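Lerkville Residents' Help Pages
Housing and Tenancy > Deposits and Inventories

Floor coverings put down by the tenant: must they be removed before the final inspection?
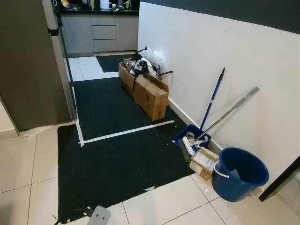 Kitchen floor with black ribbed matting and white tape over the tiles.

Posted by Flat 62, Novness Court
12 January 2021

I should be grateful for advice on the return of a deposit. My tenancy at Novness Court ends in February, and the letting office has sent its standard letter on the final inspection. Paragraph 7 states that the property must be handed back "in the condition recorded in the inventory, fair wear excepted". The inventory records the kitchen floor as white ceramic tile in good order. It does not mention matting, which I put down after moving in.

I have two concerns. The first is whether the matting must be taken up before the inspector attends, or whether it may be left for the next tenant, who has told me in writing that they would like to keep it. The second is whether the office may charge for cleaning the tiles if they are found to be dull where they were covered. The deposit held is £1415 and I should not wish to lose any part of it over a matter of this kind.

The letter allows an inspection to be requested in advance, but does not say whether the findings are binding. Any guidance on that point would also be welcome.

Milateck Tenancy Desk
Registered adviser

The general position is that anything not listed in the inventory belongs to the tenant and should be removed by the end of the tenancy. An agreement between you and the incoming tenant does not bind the landlord. If you wish to leave the matting, you should write to the letting office, enclose a copy of the other party's letter, and ask for consent in writing. A verbal assurance given at the counter should not be relied upon. If no reply has been received by the last day, the matting should be taken up.

With regard to cleaning, the landlord may claim only for a loss that can be shown. The check-in report is compared with the check-out report, and an allowance is made for the length of the tenancy. A slight difference in shine between one part of a floor and another would not normally support a deduction. Adhesive residue is treated differently. Where tape or glue has marked a tile, the cost of removing it may be charged to the tenant. It is advisable to clean the whole floor with warm water and a mild detergent, to deal with any residue separately, and to take dated photographs once the floor has dried.

An advance inspection is not binding on either party. Its findings should nevertheless be requested in writing, as they may be used as evidence should the matter go to a dispute.

Please also note that meter readings, keys and a forwarding address are required on the day of departure. Claims are often delayed when the forwarding address has been omitted.

Yeom Lane Leaseholder

I was in the same position at a different block and left a hall carpet behind with permission. The office agreed by email and nothing was deducted. They did charge me for a missing window key, so I would advise checking those.

novness_ground_floor

Take it up. They go by the inventory and nothing else.

Replies to this topic are now closed.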